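Keeping a workroom tidy: cables, floors and benches

These notes cover the jobs that get put off in a small workroom or garage. Most need only a damp cloth and an hour.

Clear the bench first

Take everything off that lifts easily and put it in a box. Wipe the top with warm water and a drop of washing-up liquid, then dry it with an old towel. Work round the base of anything bolted down with a soft toothbrush. For glue spots, use a plastic scraper held flat.

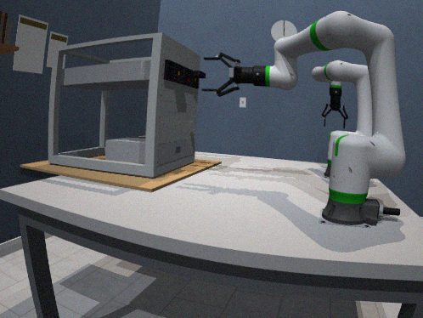

Protect the floor

Flattened cardboard is good under anything heavy with metal feet. It stops scratches on tiles and can be swept like the floor itself. Cut it 5 cm larger than the frame on every side. Change it if it gets damp, as wet card leaves a brown mark on grout. Stubborn marks come off with bicarbonate of soda and a little water, left for 40 minutes and rinsed.

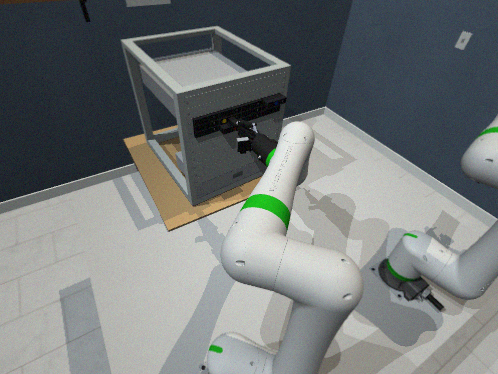 Label your leads

Wrap a strip of masking tape round each end of the lead and write the same word on both. Pencil lasts longer than felt-tip. Do this before you unplug anything. Spare leads should be coiled loosely and tied with a scrap of ribbon or a bread-bag tie. Gladys Ayala keeps hers in shoeboxes, long ones in one and short ones in the other.

Dust sockets with a dry paintbrush, switched off at the wall. Never use spray polish near them.
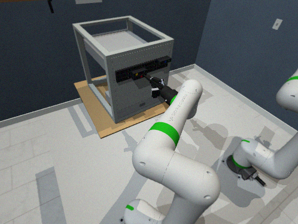

How often should I dust behind equipment?

Every two months is enough for most rooms. If you sand or saw in the same space, do it weekly and keep the door shut while you work.

Tips sent in by Gladys Ayala and Khoa Bạch, Larkisville.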